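Pourquoi je recommence à écrire ici

Je n'avais rien publié depuis février. Deux personnes m'ont demandé si j'avais perdu la foi, une autre si j'étais malade. Ni l'un ni l'autre. J'avais moins de choses à dire, et je priais mal.

Je suis arrivé à Irnmont en 2000, pour le travail. Je ne connaissais personne. J'avais été baptisé enfant, à Gravthorpe, et j'avais gardé de cette époque quelques cantiques et l'habitude de dire merci avant de manger. Pendant des années, ma vie chrétienne s'est limitée à cela. Je ne le dis pas pour me plaindre, c'était un fil assez mince mais il a tenu.

C'est Syahrul Tuhumury qui m'a invité au groupe de prière de la rue Waweru. J'y suis allé un soir de pluie, surtout pour ne pas rester chez moi. On a lu un psaume, on s'est tus longtemps, puis chacun est rentré. J'y suis retourné la semaine suivante.
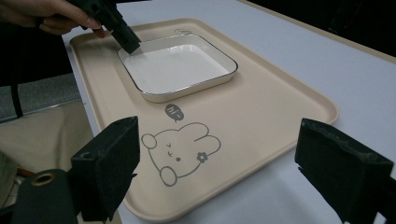 Une coupelle blanche à filet doré, sur un plateau beige.

Cet hiver, j'ai voulu lire le psaume 93 tous les matins. Il est court : cinq versets. « Les fleuves élèvent leur voix », et au-dessus des fleuves, l'Éternel. Les premiers jours, je le lisais avec attention. Au bout de deux semaines je le récitais en pensant à la voiture, au loyer, à ma sœur qui ne me rappelait pas. J'ai eu honte et j'ai arrêté. J'ai aussi arrêté d'écrire, parce que je me voyais mal parler de prière dans cet état.

J'en ai parlé à Syahrul au printemps. Il m'a écouté jusqu'au bout et m'a demandé si j'arrêtais de manger les jours où je n'avais pas faim. Je n'ai pas trouvé la comparaison très bonne sur le moment. J'ai quand même repris la lecture le lendemain, sans attendre d'en avoir envie.

Je lis toujours distraitement un matin sur deux. Je reviens au verset quand je m'en aperçois. Certains jours, une phrase reste avec moi jusqu'au soir, et je la retrouve en attendant le bus. D'autres jours, rien. J'ai cessé de noter les bons et les mauvais.
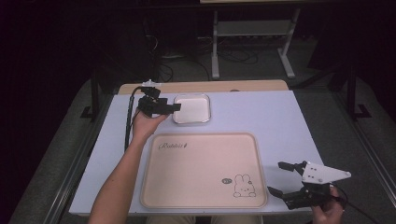
Le plateau rose pâle, avec son lapin et le mot « Rabbit ».

Ma sœur a fini par rappeler. Nous avons parlé une heure, de nos parents surtout. Elle ne croit pas, elle le dit sans détour, et elle m'a pourtant demandé de prier pour son fils qui passe ses examens. Je le fais chaque soir. Si vous lisez ceci, vous pouvez le faire aussi.

Pour ceux qui m'ont écrit au sujet de la retraite à Cindus : j'y serai les deux jours. Il reste des places, et on peut venir sans faire partie du groupe. Apportez une bible et des draps. Je répondrai aux autres messages dans la semaine.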